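About Hudach

Hudach is a small laundry in Brorton. We wash tablecloths, napkins, sheets, towels, chefs' whites and, for two weeks every February, the costumes of the Brorton Light Opera, who sweat more than you would think.

We have been here since before the ring road. The building was a chapel, then a furniture store, then a furniture store with no furniture in it, and then us. The sign over the side door still says Sakalauskas, after the family who started the business and who sold it to Victor Obura on the understanding that he would change the name and take down the sign. He has done the first part.

Where the name comes from

We get asked. Hudach was the name painted on the first van, which Victor bought second-hand from a baker. Repainting it would have cost more than the van. By the time we could afford to do it, people were ringing up and asking for Hudach, and it seemed rude to correct them. The baker had retired to the coast and raised no objection.

What we do

Most of our work is for restaurants, guest houses and two care homes. We collect dirty linen in the morning, in blue bags, and bring back clean linen in white ones. If you put dirty linen in a white bag it will come back to you very clean, along with a note from Esther.

We handle nearly 3000 napkins in an ordinary week. In the run-up to Christmas we stop working it out, as it upsets people.

We also take in private washing over the counter. Duvets, curtains, christening gowns, dog beds if they have been shaken first. We do not do leather, suede, wedding dresses with more than a yard of train, or anything that has been in a pond. The pond rule is recent.

Stains

People apologise for their stains. Please don't. We would much sooner know what it is than be told that it was like that when you bought it. Red wine is easy. Candle wax is easy if you leave it alone and hard if you have been at it with an iron and a brown paper bag on the advice of an aunt. Turmeric is the one we respect. Lily pollen is worse than it looks, and beetroot looks worse than it is.

Brian Biwott runs the stain bench and has done since his knees ruled out the vans. He will ask you three questions: what was it, when was it, and what have you put on it. The third is where people go quiet. Salt, usually. Sometimes white wine on top of the red, and once, memorably, a whole tin of talcum powder. 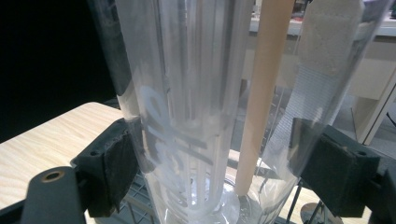
He keeps a notebook. It has 789 entries at the time of writing and no index, and he can find anything in it within a minute, including the gravy of 1998. We have offered to have it typed up. He says he will think about it, in the tone of voice of a man who has finished thinking.

The people

Victor Obura owns the place, does the books and mends the big press when it sulks. He used to teach geography and will tell you about oxbow lakes if the delivery is running late.

Esther Gachanja runs the floor. All the bags, tickets, shelves and tempers go through her. If you have ever had a note in your white bag, it was from her, and she would like you to know she meant it kindly.

Lavanya Fernandes looks after the restaurant accounts. She came to us from a hotel, where she was on the other end of the telephone complaining about us, and she was so good at it that Victor offered her a job. Complaints have gone down, though we can't say whether that is because the service is better or because she is no longer making them.

Jabari Lyimo drives the van. There are other drivers, but if you ask any chef in Brorton who brings the linen, they will say Jabari, even on his days off.

Repairs and alterations

There is a sewing room upstairs, up a staircase the architect must have drawn on a bad day. We hem, patch, darn and replace buttons. We keep a jar of odd buttons for matching and are always glad of more. A hem takes a few days and a zip takes a week. Restaurant napkins with holes in them are cut down and sold as polishing cloths in bundles of 100, and the money goes into the tea fund, which is why the tea here is rather good.

Water and soap

We are not going to tell you that we are saving the planet. We boil a great deal of water. What we can say is that the rinse water from one load now starts off the next, that we stopped using bleach on coloured cloth years ago, and that the softener we buy, Purier, is the one that makes Esther's hands itch the least. We tried four. She kept a chart.

New customers

If you run a restaurant or a guest house, ring and ask for Lavanya. She will come and look at your linen cupboard and may be quiet for a while. There is no contract longer than a month. Hotels that get through more than 1000 pieces a week are welcome to talk to us, but we will probably say no, and then worry about it.

If you have one tablecloth and a family lunch coming, just walk in. The counter is at the front, past the stack of blue bags, and the bell works if you hit it hard.

Christmas hours

We close at noon on Dec 24, 2004 and open again after the New Year. Anything left with us over the holiday will be folded, wrapped and on the shelf. Please don't post napkins through the letterbox while we are shut – they get as far as the flap and stay there, and the flap faces the rain.

Tickets are kept for a year. After that, Esther starts wearing things.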